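Part 3: Putting the Processor In

Okay, this is the step everybody writes to me about, so I'm going slow. By now you should have the side panel off, the cooler out and all the memory sticks pulled (if you left the memory in, go back to Part 2 and take it out, you'll be so glad of the elbow room). I'm working on a Dell workstation with a Xeon E5-1630V3, the 3.70GHz one. If yours came with a different chip, check your model's support list before you start!

1. Unplug the power cord, then hold the power button in for a few seconds. Touch bare metal on the case before you reach for anything else.

2. Let the lever up. Push it down a little, slide it out from under its catch and let it rise slowly with your finger on it. They're springy!

3. Lift the metal load plate until it stands open. If there's a plastic cover on the socket, take it off now and put it in the Grasis parts tray with your screws.

4. Look into the socket with a flashlight. You want a nice even gray field. If one patch catches the light differently from the rest, stop, because that's usually a bent pin.

CAUTION: Don't touch the pins, don't blow on them, and please don't go in there with a cotton swab. I did that once on my old Toron build and it cost me a motherboard.

5. Pick the chip up by its edges and keep your fingers off the underside. Hold it over the socket and find the corner mark on the chip and the matching one on the socket before you go any lower.

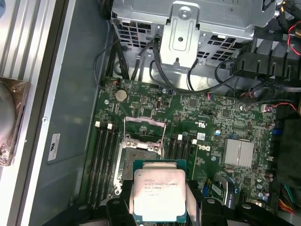
6. Lower it straight down and let go. No sliding, no wiggling, no pressing. It should sit flat under its own weight, and if it rocks at all, lift it straight back out and check your corners again.

7. Close the load plate, then bring the lever down and tuck it back under its catch. It takes more force than you'd like (I still make a face every time), but it should be a smooth kind of stiff.

Note: The lettering on the metal top is going to disappear under thermal paste, so copy it down first. I keep mine on a sticky note inside the side panel, and it has saved me from pulling a cooler more than once.

8. Wipe the metal top with a lint-free cloth and a dab of alcohol and let it dry. I use the Uchida wipes that come 100 to a tub, and I'm still on my first tub.

Leave the memory out for now. Paste and the cooler are next, in Part 4, and you'll want the long screwdriver from the Horard kit for that one.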